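Rules for Robots That Pick Things Up
An explainer for readers ages 8 to 12

From the Young Visitors' Guide, Vamemik Center for Work and Machines

People who work together follow rules. A crossing guard holds up a sign, and the cars stop. A cook washes both hands before touching the bread. Robots that work near people have rules too, and this guide explains some of the most important ones.

What is a standard?

A standard is a set of rules that many people have agreed to follow. Experts meet, discuss what is safe and what works well, and write down their decisions. A company that builds or uses robots can then read the standard and check its own machines against it.

Standards are the reason a light bulb from one store fits a lamp from another. For robots, a standard may say how a machine must stop, what signs must be posted near it, or how its moving parts should be covered.

A workplace can also have its own rules, written for its own building. These are often called "good practice." Good practice may not be required by law, but workers are expected to follow it every day.

The Gronitz sorting hall

The Gronitz sorting hall handles 3,000 packages on a busy Saturday. Robots and people share the work there. Salma Naciri is in charge of safety in the hall, and she wrote its rule book, which every new worker reads before the first shift.

The rules below come from that book. They have been shortened for young readers.

Rule 1. Know where your hands are.

A gripper is the part of a robot that takes hold of things, much as your fingers do. The places where its parts come together are called pinch points. Workers learn where every pinch point is before they use a gripper. Long sleeves are rolled up, and rings and bracelets are left in a locker.

Some grippers are not attached to a robot arm at all. A person holds the tool and guides it, and a camera on the tool records the work. Robots can later learn from these recordings. The rule about hands is the same for both kinds.

Rule 2. Hold firmly, but do not crush.

Packages come in many forms. A cardboard box keeps its shape when it is squeezed. A plastic mailing bag bends and wrinkles, and the item inside may be easy to break. The grip must be strong enough to carry the package and gentle enough to protect it.

Workers are also taught to look for the label. The barcode is a pattern of dark bars that a scanner can read, and a badly creased barcode may not scan. When there is a choice, the gripper should press beside the label and leave the bars uncovered.

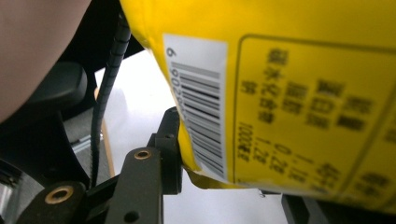 Rule 3. Everyone must be able to stop the machine.

Each robot station in the hall has a large stop button. Any worker may press it at any time and does not need to ask first. After a stop, the robot stays still until a trained person has checked the station and started it again.

Ezekiel Crenshaw trains new workers at Gronitz. On the first day, each of them practices pressing the button. "I would much prefer ten stops we did not need to one stop that came too late," he says.

Rule 4. Protect private information.

Packages often carry names and addresses. A camera that records packages may record those details as well. Before a recording is shared outside the hall, a worker reviews it and covers anything that could tell a stranger where someone lives. In October the hall reviewed 2,227 recordings in this way.

Rule 5. Write down what goes wrong.

If a package is dropped or torn, the worker fills in a short report. The report gives the time, the station number and what happened. No one is punished for making a report. The safety team reads them every week and changes the rules when a change is needed.

Words to know

Barcode: a pattern of bars that a scanner can read.
Good practice: a careful way of working that a workplace expects of everyone.
Gripper: a tool that takes hold of objects.
Pinch point: a place where moving parts could catch a finger.
Standard: rules that many people have agreed to follow.

To talk about in class

Which rules at your school are there to keep people safe? Who wrote them, and how could they be changed?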